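Data corner: the great January tidy-up

Hello again, and welcome back if you managed a break. I had grand plans for mine, most of which involved a sofa, and I still ended up thinking about postcodes on more than one afternoon. So you're getting a long one from me this month, all about the nightly load and what we've been doing to it.

For anyone new to the list: we pull figures from the councils in our patch, clean them up, and put them out on Undolis, the public site where you can browse tables and download them. The bit in the middle, where the cleaning happens, is called Midodik. Most of you will never see it and I'd like to keep it that way, because when people start asking me about Midodik it usually means a chart has gone blank.

Well, a chart went blank. The housing completions page lost all of Hekberg just before the holidays (thank you to the three or four of you who wrote in, very politely, to ask whether the town had stopped building houses). It hadn't. The council had renamed a column in its spreadsheet from "Ward" to "Ward name", our load couldn't find the one it wanted, and it quietly carried on with nothing in its place. The quietly is what bothered me. I can live with a job that falls over and shouts. A job that shrugs and publishes a gap is much worse, and this one had been shrugging for two nights running before I noticed.
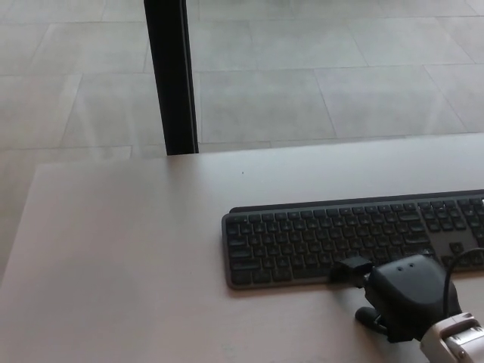
Will the web addresses for the tables change when the new load goes live?

They'll stay exactly as they are. If you've got a spreadsheet or a bit of code that picks up a file from Undolis every week, leave it alone and it will carry on working. The only thing you may notice is an extra column at the far right called "last_checked", and if your script reads columns by name you won't notice even that. If it reads them by position you're still fine, as the new one always goes on the end.

Back to the fix. Zoltán Bodnár and I sat down on the Tuesday after we got back and drew the whole route out on paper, from the council's file to the page you look at. I'd recommend it to anybody who looks after something like this. I've worked on Midodik for years and I found a step I'd completely forgotten writing — it trimmed spaces off the ends of place names, and then a later step, also mine, did the same job again. Zoltán was very kind about it.

What we've ended up with is a holding area. New files land there first and get compared with the last good copy. Are the same columns there? Is the number of rows in the same sort of territory? Has any place vanished? If something looks off, the old table stays up on the site with a note saying so, and I get an email. We set the row check to complain if a table changes by more than 500 rows overnight, which suits the big tables nicely and is far too generous for the little ones, so I'll be going back to that. The parish tables could lose everything and not trip it! Until I've sorted out a proper limit for each table, the "has any place vanished" check is doing most of the work there.

We tried it first on the Barta files, which are the messiest we get. Barta sends its school places data with merged cells, a title in the first row, and sometimes a friendly message from whoever typed it up. The holding area stopped the very first one, and for a good reason too: two schools had swapped codes. I rang the office, they put it right the same afternoon, and the corrected table is up now. If you downloaded the school places table before the break, please fetch it again.

There's a cost to all this, mainly time. The load used to be finished before anyone was up. It now runs later into the morning, and on a heavy night you may find that a table still has yesterday's figures when you sit down with your first cup of tea. Give it until 10 am before you write to me.

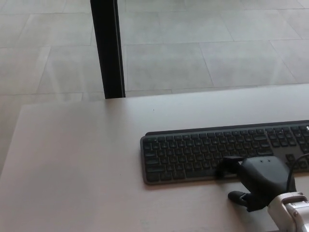

What's coming next

The old "notes" page on Undolis is going to be split up so that each table carries its own notes underneath. At the moment you have to scroll through everything we've ever written about bus stops to find out why the rents figures skip a quarter, and I'm fed up with it, so I can only imagine how you feel. I've made a start with housing and rents. Transport will follow once I've worked out which of the notes are still true.

I'm also hoping to drop the old download format, the one with semicolons between the values. I think hardly anyone uses it, but I've been wrong about that sort of thing before, so if you rely on it please reply to this email and tell me what you use it for. I won't switch anything off without another message to this list first.

And if you spot a gap anywhere, do keep writing in. Tell me the table name and the place, and paste in the link if you can.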